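Section 7. Setting Up for a Demonstration or Open Day

This section covers the use of the Undora hand-held gripper and its fixed-arm counterpart at public demonstrations. It assumes that the unit has been assembled and paired as described in Section 3, and that the operator has completed at least one full recording and playback cycle without visitors in the room.

7.1 Choosing the station

1. Select a table that does not rock. A folding table is acceptable if the leg locks are engaged and the arm is not mounted on it. The arm always goes on its own stand.

2. Place the station so that visitors approach from the front only. Leave 55 inches of clear floor between the front edge of the table and the barrier tape.

3. Route the power lead behind the stand and tape it down along its full length. Do not run it under a rug.

4. Switch on the room lights you intend to use and leave them on. The fisheye lens sets its exposure at start-up and takes time to recover from a large change.

Note: Windows behind the station cause more tracking loss than any other single item. Close the blinds or turn the table 90 degrees.

7.2 Warm-up

1. Connect the gripper to the dock and wait for the steady green light.

2. Hold the gripper still, jaws open, until the second tone sounds.

3. Open and close the jaws 16 times at normal speed. The jaw encoder uses these cycles to set its end points. Do not shorten this step, even if the status page already reads Ready.

4. Walk the gripper slowly around the edge of the table once, lens toward the work surface, to build the room map.

5. Make a ten-second test recording and play it back. If the path on the screen jumps, repeat step 4.

Caution: Remove rings and loose bracelets before putting a hand near the jaws. The grip force is low, but the finger pads hold fabric and thin chain well.

7.3 Selecting objects

Visitors prefer soft goods to blocks, and soft goods are harder on the software. Plush, long fur, and straps change shape between one grasp and the next. Select objects with this in mind.

1. Begin with one firm object and one soft object. Add others once the first pair has been handled without a dropped track.

2. Limit glossy surfaces. A polished curve throws back a bright spot that moves with the lens, and the tracker may follow the spot. One glossy item in the work area is the practical maximum.

3. Tuck in or tie back cords and straps unless they are part of the task. A cord that loops over another object is read as an edge of that object.

4. Brush long-fur items before each session. Loose fibers collect on the finger pads and on the lens ring.

Note: Error 701 (surface reference lost) during close work with plush items is usually cleared by backing the gripper away to arm's length and pausing. Restart the recording only if the code returns.
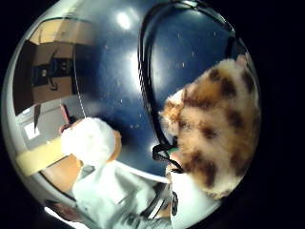
Paterson asked whether close work of this kind should be left out of public sessions altogether, given how often 701 had come up in the morning block at Jornham. The setting Paterson settled on, and now the recommended one, was to keep plush in the program but drop the approach speed to Low and put the glossy item away after the first round.

7.4 Running the session

1. Keep each visitor turn to 45 seconds. The on-screen timer is set under Display, then Public Mode.

2. The operator holds the gripper for the first grasp of every turn. The visitor may take it for the second.

3. Keep the wrist strap on whoever is holding the gripper. Pass the strap first, then the gripper.

4. Wipe the lens with the dry cloth between turns if it has been touched. Do not use glass cleaner.

5. When the arm is replaying a recording, all hands stay behind the tape, including the operator's.

Caution: Public Mode limits arm speed. It does not limit reach. Check the reach circle again if the table has been moved.

7.5 Site notes

Jornham: The wall outlets on the left side share a circuit with the projector. Use the floor outlet.

Werkumthorpe: The hall opens on Sunday only, and the doors are locked until 9 a.m. Do the jaw cycles on arrival and the room map after the chairs have been set out. A map made before then has to be discarded.

7.6 Shutting down

1. Return the arm to Park and wait for the brake to click.

2. Copy the day's recordings to the external drive before removing power. Unsaved recordings are cleared at the next start-up.

3. Remove the finger pads and wash them in plain water. Refit them when dry, ridged side inward.

4. Store the gripper with the jaws slightly open and the lens cap on.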